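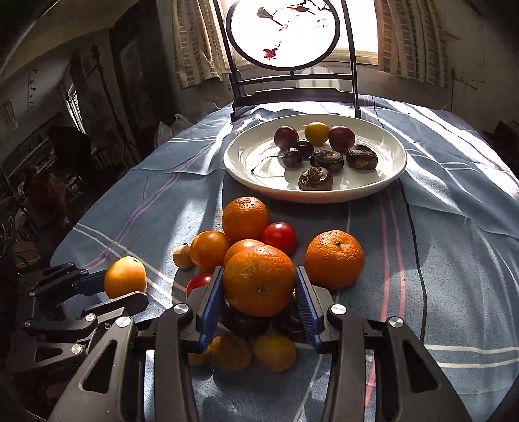 2 min read

Dimitriou Catalog and Recordings: Frequently Asked Questions

Last updated: 2020-02-26

Which songs does this page cover?
All 41 songs Dimitriou released under the Leltlow label, plus the live tapes from Trarovville. Demos are listed separately and have no catalog numbers.

Is Dimitriou a person or a band?
A duo. Raymonde Doucette sings and plays guitar. Touran Bahrami plays keyboards and writes most of the lyrics. Session players are credited by track in the liner notes.

What is the difference between the two versions of "Gromingate"?
The single version fades out before the last verse. The album version keeps the verse and ends on a held organ chord. The vocal take is the same on both. The single was mixed louder, and the bass is more forward.

How many copies of the first pressing exist?
400 were pressed. Of these, 280 were sold at shows and the rest went to stores and radio. First pressings have the matrix number written by hand in the run-out groove. On later pressings it is stamped.

Are the lyrics printed anywhere?
Yes, in the booklet of the CD edition. The vinyl has no insert. Two lines in the second verse of "Salt Road" were printed wrong and have not been fixed – follow the recording.

What tuning is used on the slow songs?
Mostly standard tuning, down a half step. "Letter Home" and "Ninth Street" are in open D. Capo positions are given in the chord sheets.

Can I perform these songs in public?
Live performance is normally covered by the venue's license. Recording a cover for release needs a mechanical license. Using a song in a video needs written permission from the label and from both writers.

Why do streaming services show a shorter track list?
The three songs recorded in Trarovville are under a separate contract. They are on the CD and vinyl only.

When is the next release?
A live album is planned for November. The track list is not final.

Comments (3)

pkl_vinyl: My copy has a stamped matrix but the early sleeve. Was there a mix of the two?

Harmony2nd: "Ninth Street" sounds like open D with a capo at 2 on the record. The sheet says 3.

rosalbum: Thanks for the note on the fade. I thought my single was faulty.

Related
Leltlow label discography
Chord sheets: slow songs
How to read a matrix number
Trarovville sessions: players and dates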